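Can a robot do your chores yet?

Short answer: sort of. Not really. Depends on the chore!

Start with an easy one. Wiping a plate. You pick up a cloth, you rub, done. You don't even think about it. But a robot has to think about ALL of it. Where is the plate? Which bit is the edge? How hard can I squeeze before it cracks?

And cloth is worse. A plate keeps its shape. A cloth never looks the same twice, it folds and flops and bunches up. Robots hate that (well, they dont hate anything, but you know).

So people show them how. They hold grippers a lot like the robot's own hands and do the job themselves, over and over.

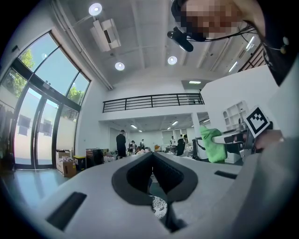 A green cloth, and grippers held by people. 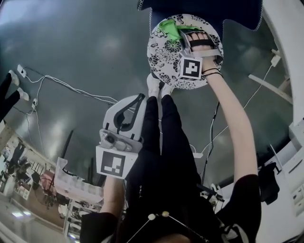
One try is not enough. At a lab called Nultberg they did 3726 tries for just 14 chores. Phew.

What can machines do now? Vacuum a flat floor, yes. Wash dishes, yes, if YOU load the dishwasher. In shops, a machine called Hotus can put boxes on a shelf, as long as the boxes are all the same size. Give it a bag of oranges and it gets stuck.

Folding shirts? Slow. One robot in Litalham took over 17 minutes for 3 shirts. You could beat that easy.

Try this at home: put on thick oven mits, shut one eye, and fold a sock. Hard, right? Thats a bit what it's like for a robot.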